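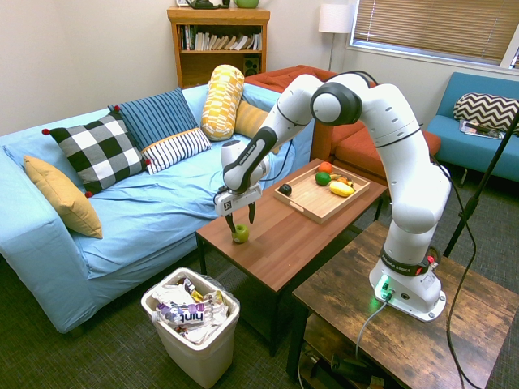

I've had the new Lurlow record on since Wednesday and my neighbors must know every chorus by now. It's called Fundatent (no, I don't know what it means either, and I've tried saying it backwards) and it runs 15 songs, which sounded like too many until I got to the end and went straight back to track one.

If you only know them from the fuzzy guitar stuff on Lekex, the first five minutes will throw you. There's a pump organ! It wheezes along by itself for ages, you can hear the pedals creaking, and then the drums tumble in a little late and suddenly it's the biggest thing they've ever done. I was washing dishes and had to stop and just stand there with the water running.

My favorite changes daily, but right now it's "Szabó," the slow one in the middle. Two voices, one acoustic guitar, and a melody that keeps climbing when you think it has nowhere left to go. The last verse drops the guitar completely — I got goosebumps, and then I got them again on the bus.

Not everything lands. "348" is a drum loop and some mumbling, and the sax on the closer is mixed so loud that I reach for the volume every time. I still sing along with it.

They're playing a tiny room here in February, tickets are $20, and I bought two before asking anyone if they wanted to come. If they open with the organ I'm going to be a complete mess. I'll post the set list when I get home, assuming I can read my own handwriting.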